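Plillimero Toy Lending Shelf: Progress Report to the Gestorik Fund, August

Shape blocks and sorting boards, second period of the grant. 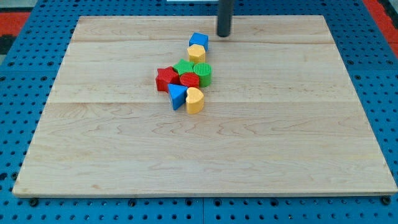 The Fleury playroom wrote back that the blocks are fine, the toddlers like them, and could we please stop sending surveys and send more lids instead. We pass that on as received. It is more useful than most of what the surveys brought in.

Spending is on plan. The grant paid for 50 sets, and all of them have gone out on loan at least once. The application promised 200 family loans by the end of the period. We logged that many, but a renewal counts as a loan in our system, so the number of separate families is lower and we would not lean on the figure.

The chunky plastic pieces are holding up. Stars, cubes, cylinders and hexagons in plain strong colors are easy to check in, and a missing one is easy to spot if whoever is at the desk takes the time to look. At Titen they often don't. Sets have come back from there with two stars from somebody else's box and no cube.

The wooden boards are harder to defend. They give a child a flat place to spread the pieces out, and the pale wood makes the colors stand out nicely. They are also heavy to carry on a bus. 3 families returned the board early and kept the blocks. We were told at the start that the board would encourage longer play, and we have seen no evidence either way. Nothing in our records measures it.

We are asking to move the remaining board money into spare pieces and lids. We would also like to drop the second survey. If the Fund still wants it, we will run it, but please don't expect the answers to say much.

Still open: a storage rack for Titen, and 2 replacement boxes.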